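Town Asks Residents to Please Stop Donating Pants

ZERBERG - The spring clothing drive at the Debnath Street library closed on Sunday with 2,847 items collected, a record for the event and a considerable problem for the building, where the Large Print section can now be reached only by the nimble.

Organizers had hoped for 500 pieces. They had ordered hangers accordingly.

"We put out one rack and a card table," said Menaka Weerasinghe, who runs the drive and spent most of the weekend behind the card table. "By noon I couldn't see the rack. By three I had sort of lost track of the table."

Pants made up the largest share of the haul, followed by T-shirts from fun runs, many of them for the same fun run. The drive also took in a wedding dress, a single ski boot and seven identical brown cardigans, dropped off separately by people who all declined to be interviewed about them.

Weerasinghe blames the flyer. This year's version, mailed in March to every household in town, dropped the usual line about "gently used winter coats" and replaced it with "Whatever you've got!" The exclamation point was a late addition. She has apologized for it.

Some residents took the invitation as a chance to face the pile at home. Marta Kobzar, of Skilenel Road, said she had been moving the same clothes from the bed to the chair every night and back to the bed every morning for most of the winter.

"It was like having a roommate," Kobzar said. "I brought in four bags. Then I bought two sweaters at the sale table, so I'd call it three and a half." 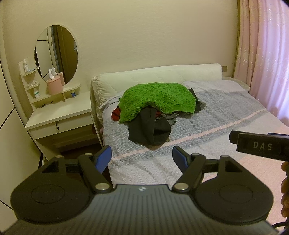 What happens to it all

Coats, boots and children's clothes go first to the shelter on Clolter Avenue, which has asked for them by size and would like it known that it has enough scarves. Work clothes will be steamed and set aside for the job fair. Anything torn or stained goes to a rag buyer, who pays by the pound and is said to be pleased.

The rest will be sold by the bag in the library basement starting next Sunday at 9 a.m. A bag costs $3. Shoppers may bring their own, but after an incident last year involving a duvet cover, the library will decide what counts as a bag.

The fun run shirts will be given away free with any purchase, and possibly without one.

Weerasinghe said next year's drive will go back to coats only, with a limit of two bags per household and a flyer written by someone else. She does not expect to break 3,000, though a man did pull up on Monday morning, after the doors had been locked and the signs taken in, and leave a box of neckties on the steps.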